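Olemen Community Fund
Home Organization Grant: Interim Progress Report
Submitted by: Nodine Household Services
Prepared by: Solène Gaillard
Date: 2019-01-12

1. Period and scope

This report covers the work carried out since the grant was awarded in September. The grant supports the sorting and storage of donated household goods before they are passed to families moving into the Jacquet and Ilemia residences. The agreed target for the full grant term is 2,000 items sorted, labeled and placed in storage.

2. Work completed

A total of 1,474 items had been sorted at the close of the period. Of these, 800 were kitchen and pantry goods, which remain the largest category of donation. A further 378 were small personal and desk items. The remainder consisted of trays, baskets, cups and other tabletop articles.

Pantry goods are now separated from general kitchenware at the point of intake. Seasonings are kept upright with the label facing outward, and duplicates are placed side by side so that they can be divided between households. Bottles are stored in open plastic containers. Small items are handled one at a time and assigned to a tray or basket before the next is taken up.

The revised storage guide was completed on schedule. It replaces the shelf list used in the first weeks, which grouped goods by donor and made it difficult to assemble a complete kitchen set for any one family.

3. Difficulties encountered

Progress on labeling was slower than planned. The first set of labels did not adhere well to curved surfaces and had to be replaced. Shelf space at Jacquet was also reduced for part of the period, and goods intended for that residence were held back until it became available again.

4. Expenditure

Spending is within the approved budget. Funds set aside for transport have been only partly used, and we request permission to move the balance to storage containers.

5. Sorting activity

Sorting at the green worktable: seasonings, trays and baskets, and small items.
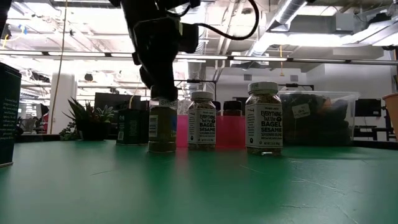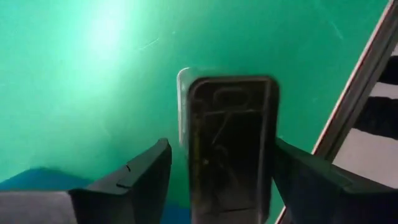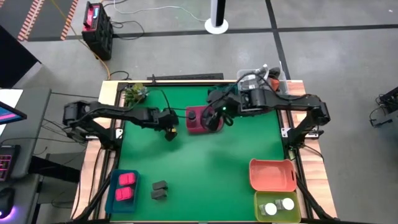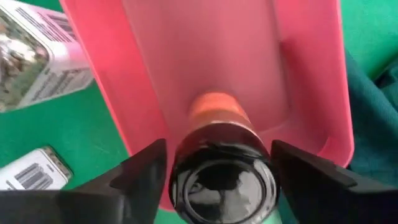

6. Comments received

The residence office at Ilemia was invited to respond to a draft of this report. Maëlle wrote that the pantry goods were much easier to hand out under the new arrangement, but that families had asked for seasonings to be packed with the cooking pots instead of in a separate box. She also requested a printed copy of the storage guide for each floor. Both points will be taken up in the next period.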